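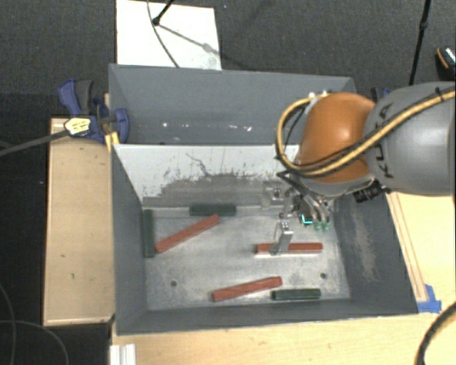 What People Leave in Library Books
Student project report, Plendmont

Introduction

The idea for this project came out of a cookbook. I had borrowed it from the Zirnell branch of our town library for my grandmother, who wanted a particular kind of plum cake and was sure the book had it, and when she opened it at the kitchen table a bus ticket fell out, and then a pressed leaf, and then a shopping list in green ink that began with "eggs" and ended with "say sorry to Dad." My grandmother put all of it back exactly where she thought it had come from. I wanted to keep the list. We had quite a long talk about it, and by the end of the talk I had a project.

The question I settled on is a simple one: what do readers leave inside library books, and does it depend on the kind of book? I also wanted to know what the library does with these things, and whether the people who leave them ever want them back. My supervisor, Ward Lambrechts, warned me early on that the last part would be the hardest to answer, and he was right, as you will see.

I should say that I am not the first person to be curious about this. Plenty of libraries keep a box or a drawer of found things, and some put them on display. What I couldn't find was anyone looking at our library, with our readers, and I thought it would be nice for Plendmont to have something of its own.

Where the books came from

Plendmont has two places to borrow books. The Zirnell branch is the bigger one, next to the swimming pool, and it gets a lot of families. The Kordestani Reading Room is on the hill behind the post office, a single long room with a stove at one end and a very good history section, and most of the people who go there have been going for years. I liked the idea of comparing them, partly for the sake of the report and partly, I admit, for the stove, as I did most of my work in February.

Both places let me sit behind the returns desk and look through the books before they were shelved. I only looked at books that had just come back from a reader. Checking books straight from the shelf would have been quicker, but some of them had stood there so long that whatever was inside could have been left before I was born, and the staff also told me that people sometimes browse with a coffee receipt in hand and use it to mark a page while they are standing there.

My plan said 2000 books. I got to 1231. The shortfall has a few causes: I was slower than I expected in the first week, the reading room closed for a few afternoons when the heating had to be looked at, and I kept stopping to read. I would have liked to reach the full number, but I think what I have is enough to see the general shape of things.

How I did it

For each book I held it by the covers, spine up, and fanned the pages gently over a tray. Then I turned it over and flicked through once from front to back, to catch anything stuck close to the spine. I wrote down the section the book belonged to, which branch it came back to, and what I found. If there was nothing, I wrote that down too, and this turned out to be the rule I was most tempted to break, especially late in the day when there had been nothing for ages.

I sorted the finds into 6 groups: paper from shops and transport, handwritten notes, things meant as bookmarks, photographs and cards, things from nature, and a last group called "other," which was supposed to be small and wasn't. I left out writing in the books themselves. There was a good deal of it, mostly pencil, and it would make a project for someone more patient than me.

Ward Lambrechts also asked me to think properly about privacy before I began, and we agreed on some rules. I didn't copy down anybody's name, address or phone number. I didn't photograph any note that was clearly part of a private letter. If I found anything that looked valuable or official, I handed it to the desk immediately and only recorded the group it belonged to. I'm glad we did this first and not afterward – some of what people tuck into books is very personal, and it felt much easier to do the right thing with a rule already written on the inside of my folder.

What I found

Most books had nothing in them. I put this first because when I tell people about the project they imagine love letters falling out like snow, and the truth is that a person can go through a whole cart of crime novels and come away with one tram ticket and dusty hands.

Among the books that did have something, shop and transport paper was the largest group at both branches. Receipts are simply what people have in their pockets when the phone rings or the pot boils over. A surprising share of the receipts at Zirnell came from Brotari, the bakery across the road, and a couple still had a little sugar on them. I began to picture a regular Brotari reader, although of course it could have been many different people with the same good taste in buns.

Handwritten notes came second, and here the branches were different. At Zirnell they were nearly all lists: groceries, things to pack, names for a puppy. In the reading room they were more often notes about the book. One reader of a very thick history of canals had left slips of paper all the way through, each with a page reference and a remark, and some of the remarks were rather cross with the author. By the last chapter the two of them seemed to have made peace.

Real bookmarks were fewer than I expected. The children's section had the most, many of them homemade, with yarn tassels and glued paper. I think children like their bookmarks more than adults do, and they also forget them more, so those two things probably balance out.

Photographs and cards were rare, and they were the ones I found hardest to put down. They turned up mainly in poetry and in travel guides. Travel guides make sense to me: you take the book with you, you get a postcard, you put the postcard in the book. Poetry I can only guess at.

Nature was nearly all leaves and flowers, with one feather. Almost all of it was in the larger, heavier books, and I suspect some of those had been chosen for their weight and never read at all. A gardening encyclopedia came back with a pansy in it on the page about pansies.

As for "other," it held a length of blue ribbon, a paint sample, a sewing pattern piece for a sleeve, part of a crossword, an emery board, a train of paper dolls and a slice of dried orange that I found with my thumb.

Which sections hold the most

Cookbooks won easily, at both branches. I had expected this because of how the project started, but I was still pleased. Cookbooks are used in a busy room with messy hands, several recipes are marked at once, and the book often goes back in a hurry. After cookbooks came craft and gardening, then travel. Novels were near the bottom, crime novels lowest of all, and my own guess is that people who read crime finish in two evenings and never need to mark the page.

I had thought the reading room would have more finds overall, as its readers take longer over their books. The difference was smaller than I imagined and I wouldn't like to build a theory on it.

What happens to the things

Both branches keep found items at the desk for a while. At Zirnell they go in a biscuit tin, and in the reading room in a wooden card drawer that used to be part of the catalog. Staff try to return photographs and anything official to the last borrower. Receipts are thrown out. Everything in between depends on who is working, and I noticed that very few people could bring themselves to throw out a child's bookmark.

During my time at the desk, 3 people came in to ask for something they had left behind. One wanted a photograph, one a knitting pattern, and one, a man in a long raincoat, wanted his list of birds, which we found in the drawer under some concert tickets. He was so happy that he read us part of it.

Problems and what I would change

I worked at the same hours most days, so readers who return books in the evening are probably missing. Neither branch opens on a Sunday, and the books from the drop box on the following morning come in such a heap that I couldn't always keep up and had to let some go by. My groups also overlapped. A receipt with a note on the back could go in two places, and I decided by whichever side seemed more important, which isn't very scientific. Next time I would let an item belong to more than one group.

I would also talk to readers. I have plenty of guesses in this report about why people do what they do, and a short questionnaire at the desk would have tested some of them.

Thanks

Thank you to everyone at the Zirnell branch and the Kordestani Reading Room for the chair, the tea and the patience, and to Ward Lambrechts for reading two very long drafts of what was meant to be a short report. Thank you also to my grandmother, who made the plum cake in the end from a different book, and who has asked me to mention that she returned the first one with the ticket, the leaf and the list all still inside.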